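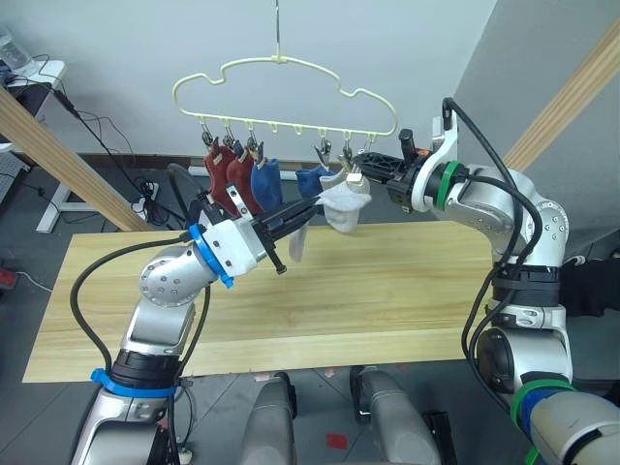

Chore robots: where I think we are
19 July 2019

Laundry is the household task I get asked about most, usually by people who have watched a video at eight times speed. The question is always whether they can buy one yet. No. The longer version follows.

A sock has no fixed shape. A planner that works on rigid parts assumes that if you know the pose of the object, you know where every point on it is. With cloth you know where you are holding it and can make a guess about the rest. The guess gets worse as the arm accelerates, so most people slow the arm down, and this is why the videos are sped up.

Hanging a sock on a clip hanger adds a second problem. The hanger swings on its hook. Push on one clip and all of them move, including the one you localized half a second ago. A person steadies the hanger with one hand without thinking about it. Two arms can do the same, but the second arm then has to be compliant, or it fights the first through the plastic. And the clip needs to be squeezed open while the fabric goes in. That is three contacts to manage with two parallel grippers, so you end up pushing cloth into a closed clip and relying on friction, or regrasping a lot.

I kept a log in January of a simpler job at Lemer, single arm, picking knit sleeves out of a tote and laying them flat on a belt. Over 248 attempts the failures sorted as follows: 14 dropped in transit, 2 emergency stops, and a long list under "placed, but folded over itself." The last category is the interesting one, and our success criterion at the time didn't even count it. Radek Jurčo rewrote the criterion afterward and our numbers got much worse.

On the shop floor the picture is better, mainly because you can change the job to suit the machine. Engelhardt put a chamfer on a bracket and a two-day insertion problem went away. You can't put a chamfer on a sock. Kirsten Thorlacius has argued to me that you could redesign the hanger, with wider jaws and a rigid mount, and she is probably right. Then it is a fixture, and you need to sell the household a fixture along with two arms.

Cost I'll leave for another post. Cycle time is the number I would watch. If a person hangs a sock in a few seconds and the robot needs a minute, that may still be fine overnight in an empty house, provided it can recover from its own drops. Recovery is where I see the least published work. Most demos end at the first sock on the floor.

Next up: notes on the Lornetix wrist sensor, once I have the drift data cleaned up.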